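Okay, a few of you asked about the fern and blossom sheet, so settle in, this is going to be longer than you wanted (it always is with me). 1/

I've been covering work surfaces with printed sheets for years now. Kitchen, sewing corner, the little desk in the hall. I started because I had a really sad scratched-up table and couldn't afford another one, and then I just kept going because I liked how it looked! 2/

This pattern is called Tamihana and I got it from Skistamora back in January. I'd gone in for a plain gray, I really had. I stood there holding the plain gray. And then I saw the ferns and the orange flowers and I was a goner. 3/

The background is off-white, which I worried about, and I'm still a tiny bit worried about it. But the gray leaves keep it calm, and the peachy orange is soft enough that I don't get tired of it. I had a bright poppy print once that gave me a headache by lunchtime. 4/

It looks so good against pale lavender-gray, too. I would never have put those together on paper. I'd have picked white, or maybe a sage green, and it would have been fine, but the lavender makes the orange sort of glow. 5/

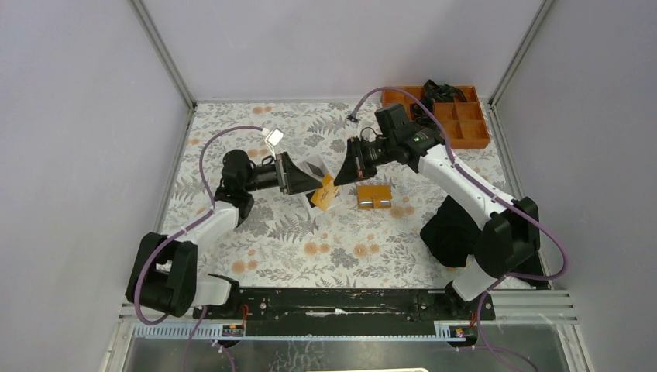
Ferns, sprigs and those orange blossoms.

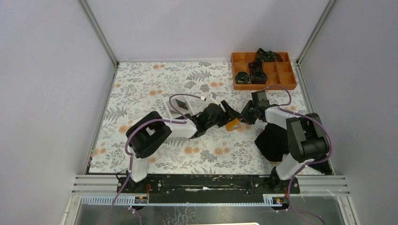
Now, the practical stuff, for those of you who wrote to me about cutting. Let the sheet lie flat overnight before you go anywhere near it with scissors. I was impatient with my first one and ended up 2 inches short along the back, and I had to look at that gap for a whole winter. 6/

Measure the table twice, then cut a bit big and trim it down in place. I use a long metal ruler and a fresh blade. If your print has a big motif, slide the sheet back and forth a few times before you commit – you want a nice flower where your eye lands, and it's a shame to chop one in half at the front. 7/

For keeping it clean I use Undeo spray, just a little on a soft cloth, and I wipe toward the edge. Coffee rings come up fine if I catch them the same day. Turmeric did not. We don't talk about the turmeric (it was the desk one, and there's a bowl sitting on it now). 8/

Someone also asked about orange trays with the little square compartments. Mine is a Tavadik and I love it to bits. I keep buttons in it mostly, plus the odd bead and a couple of keys I can't bring myself to throw out. I like it at the back, in a corner, so there's room in front for whatever I'm doing. 9/

One warning about busy prints: small things vanish on them! I dropped a gray snap on the ferns last week and spent up to 14 minutes patting the table like I'd lost a contact lens. Orange things can hide in the blossoms too, if they're small enough. If you work with tiny pieces, maybe go plainer, or use a tray from the start. 10/

Next on my list is the shelf in the laundry room, which is 90 inches long and has the ugliest surface you ever saw. I'm torn between more Tamihana and a blue stripe. Tell me what you'd do, and if you've got a leftover piece of something pretty, please send me a photo of it. 11/11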